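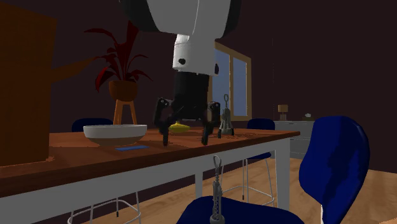 My sister-in-law sent me another article in November about the one-year rule. You probably know it. If you haven't used a thing in a year, out it goes, and you will feel lighter and sleep better and possibly become a nicer person. She sends me these because my basement has shelves in it and the shelves have stuff on them.

I did try it once, and I have the receipts. Four years ago we were moving from the apartment on Siston Street to the house, and I went through everything with the year rule in my head. The fondue pot went. So did a tent, two suitcases, the good soup pot with the loose handle, a box of canning jars and a sewing machine that I had used precisely once, to make a curtain that hung crooked. I got $30 for the lot at a yard sale, and most of that was the tent.

Then I kept a list of what I bought back. I'm the kind of person who does that, sorry. Over the next three years the replacements came to $466. The tent alone was more than half of it, and the new one has worse zippers. I never replaced the fondue pot, so score one for the rule.

When I bring this up, I get told I did it wrong. I should have borrowed. Borrowed from whom? Everybody I know was reading the same books and had gotten rid of their tents too. Yolandi Magagula down the street is the only one of my neighbors who still owns a ladder, and half the block is on her porch every fall when the gutters fill up. She's very gracious about it. I would have started charging.

What bugs me is how confident the numbers are. The article said the average family could clear 400 items in a weekend and never miss one of them. Where does that come from? Did anybody go back two years later and ask? I looked for a source and found a link to another article, which linked to a woman selling a course. The course has 46 lessons, so make of that what you will.

I can see the appeal. My friend Siiri Halonen cleared out her whole house after her kids left and she loves it, and her house is lovely to sit in. But she also has a paid storage unit over in Ploltden, and when I asked what was in it she said "oh, winter things" and changed the subject. I've driven past that storage place. They've added a second building. If we're all owning so much less, somebody should let them know.

And the year part makes no sense to me. Why a year? A turkey roaster gets used on a yearly schedule if you host and every third year if you take turns with your in-laws, like we do. I haven't needed my black dress in a while and I'm glad. The sump pump has never once been used, and I'm not selling that either.

Anyway, I'm not defending hoarding. I threw out a bag of mystery cables last month and felt fine, although my husband has since asked twice for the one that goes to the old camera. The drawer under the toaster is a disgrace. I'll get to it after the holidays, with a trash bag and no rule, and if there's a second can opener in there I'm keeping it.

The fondue pot, by the way, was bought by Ayanda Pretorius from my old building. She says they use it all the time.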